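Hatgate cell: setup and care notes

Last big edit: April 29, 2021. Written by Pichit Bunnag. If something in here is wrong, tell me and I'll fix it (or fix it yourself and leave your initials in the change list at the bottom).

What this is

Hatgate is our small two-arm cell, and this README lives next to the recordings that come out of it. The recordings have their own card in the Plolterbridge folder with the file layout and all the rest. I kept getting the same questions about the machine itself, though: how do I start it, why is the left arm grumpy, who moved my camera. So these are my notes on keeping the thing running. I'm assuming you've used the old Urholm bench and know your way around the Woo control panel.

The short version of the hardware

Two black arms on white-and-black bases, both sitting on one long metal rail at the front. Each arm has a parallel gripper and a small camera on the wrist. There's a fixed camera as well, the one that looks over the whole workspace. Behind the rail you get the floor, then three walls on an aluminum extrusion frame, and the walls are papered in the loudest floral you have ever met. I love it. I picked it. Please stop emailing me about it!

The pattern is there on purpose. Urholm had plain gray panels, and everything we trained on it got confused the moment we rolled it in front of a bookshelf. If you repaper a wall, go busy again, keep it matte, and smooth the seams down hard, because a lifted seam catches on a gripper finger sooner or later and then you're repapering for a second time.

Starting up

1. Look at the floor first. Pick up anything that isn't part of the task you're about to run, and check under the arms too.
2. Wipe the floor with a barely damp cloth. Scuffs are fine, I gave up on scuffs a long time ago. Crumbs and fluff are what you're after.
3. Power on the arms, left then right. Wait for the green joint lights before you touch the panel.
4. Open the Woo panel and load the Hatgate profile. The Urholm profile will load without complaining and will put both arms in the wrong place, so read the name twice.
5. Run the slow homing move with your hand near the stop button. Keep it there until both arms have settled.
6. Check all three camera views. A black view is nearly always a wrist connector (see below).
7. Let the arms run the warm-up loop for 5 minutes before you record anything you care about.

Cables, my favorite subject

The wrist camera cables are thin and they need slack. They want a loop big enough that the wrist can turn all the way over and still not pull, and small enough that the loop doesn't hang down into the gripper. I set mine by turning the wrist to both limits by hand with the power off and watching the loop the whole way. If you tape it, tape it on the forearm and never right at the joint (I did that once and spent an afternoon picking glue out of the gap).

The blue connectors on the camera modules work loose after a lot of fast wrist moves. Push them home with a thumb. If the view comes back and then drops again inside the same session, swap the cable and put the old one in the bad cable bag, please, and not back in the drawer with the good ones. You know who you are.

The little green boards under the rail have exposed wires, so no drinks on the front edge, no loose screws, and don't reach under there with the power on. Dust them with the soft brush every few weeks. The vents in the gray panel get the same brush.

The rail and the bases

Both bases are bolted down and they still creep. I check the bolts every 300 episodes, and after any hard bump no matter where we are in the count. If a base has moved, even a hair, redo the calibration for that arm. I know it's boring! In September I skipped it and lost a full set of recordings where the right gripper closed just short of everything.

The grippers

Square pads are the worst thing we ask these grippers to pick up, and they're also most of what we do now, along with the yellow drawer box and the plush toys. A pad is flat and soft and it'll slide off a dirty finger every time.
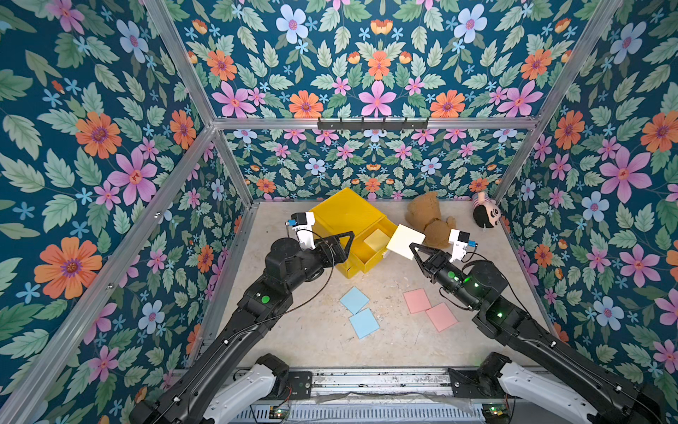 So clean the fingers at the start of each session with a dry cloth, then look at the grip surface from the side. Once it has gone shiny, change it. I get through a set every 7 sessions or so on pads and much longer on the toys. Change both fingers together or you'll get a grip that pulls to one side. After a change, do a few practice picks of a single pad before going back to overlapping ones.

The plush sheds, by the way, and the fluff ends up in the finger slides. Tweezers get it out. Don't use compressed air, it just sends the stuff further in.

Resetting between episodes

Put the drawer box near the back wall with enough room for the drawer to open fully without a corner hitting anything. Vary its spot a bit from run to run, and the angle too. Toys can go on either side, standing or lying down, I don't mind which. Pads go toward the front, some overlapping. Before you shut the drawer, look for a pad bent over the edge of it, because a jammed drawer will stall the arm and you'll be homing all over again.

The hook bar on the back rail can stay where it is even if your task doesn't use it. Taking it off means loosening the rail, and I'd like that rail left alone.

Things that go wrong

Joint light stays off: power down, wait, reseat the plug at the base, power up again. If it's still off, leave it off and find me.

Arm shakes when it holds still: loose base bolt, most times. Otherwise the warm-up got skipped.

Gripper closes and the panel says it's open: the finger is off its zero. Run the gripper zero from the Woo panel with nothing between the fingers.

Both arms stop mid-move: they came too near each other and the guard kicked in. Back them out one at a time, slowly, starting with whichever is higher.

Color looks off in the fixed camera: somebody left auto white balance on. Turn it off and reload the profile.

Shutting down

Send both arms to park, wait till they're down, then cut the power. Never cut it while an arm is up, it'll drop and take the wrist camera with it. Close the drawer, put the pads back in their tin, and write your episode count in the log.

Changes

v3: new gripper section, longer bit on cables, bolt check added. PB
v2: Woo panel steps replaced the old startup script. PB
v1: copied over from Urholm and mostly wrong. PB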